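Key storage for a rental place – ring plate or hooks?
Started by flumholm_hubert, September 30, 2019

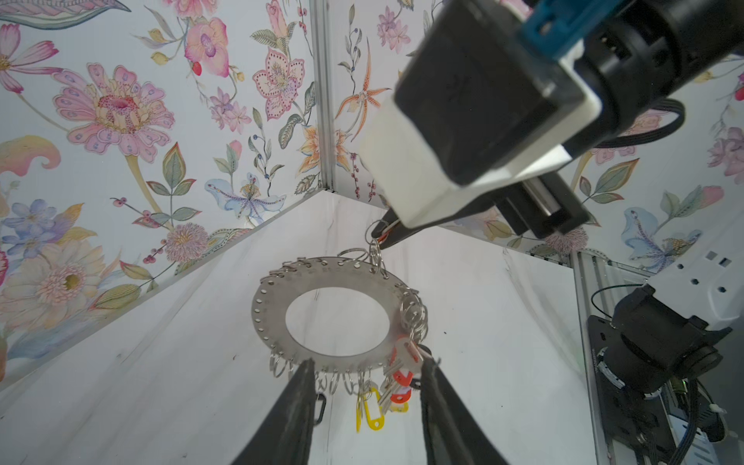 Ring plate with split rings around the edge, keys and coloured tags on the lower right.

flumholm_hubert wrote:
I look after the keys for a block of holiday units at Flumholm. At last count there were 65 keys, counting spares, sheds and the mailboxes. They live in a biscuit tin. I'm thinking of going to a round metal plate like the one in the photo, with one split ring per hole. Has anyone used one for a year or more? Cost isn't a big worry.

Jucélia Q wrote:
We had one at the Bragança office. Fine for keys you hand out once a season. Annoying for keys that go out every day, because you have to work the split ring open each time. I broke plenty of nails on it.

delorme_h wrote:
Don't take the split ring off the plate. Leave it there and put a small clip on it, then the key goes on the clip. Takes two seconds.

Jucélia Q wrote:
Then you've got a clip, a ring and a tag on every hole and the whole lot tangles. We tried that too.

delorme_h wrote:
Ours doesn't tangle. Depends how many keys you hang side by side I suppose.

valdir_d wrote:
Look at how the rings bunch up along the bottom and the right side in that picture. They all slide down against each other once it hangs at an angle. If you go this way, mount it flat on a board.

I'd go with hooks in a cabinet. I put in a Pretitz one with 76 hooks, numbered, and it locks. A plate full of keys can walk out the door in one hand.

flumholm_hubert wrote:
The locking part is a fair point. The tin doesn't lock either. What do people do for tags? I like the yellow and orange-red ones, easy to spot.

Tainá A wrote:
Colour by building, number by unit. Never write the address on the tag. Use a paint marker – ordinary pen rubs off plastic by November. I bought a bag of 200 tags and still have most of them.

delorme_h wrote:
Agree on the address. Disagree on colour by building, I do colour by type. Yellow for front doors, orange for sheds.

Tainá A wrote:
Works if you only have one building.

flumholm_hubert wrote:
Two buildings here, so I'll go with Tainá's way. Leaning to the cabinet for the daily keys and a plate for the spares, flat on a board inside the cupboard. Valdir, did yours come with the screws?

valdir_d wrote:
It did, but they were too short for my wall. Get longer ones.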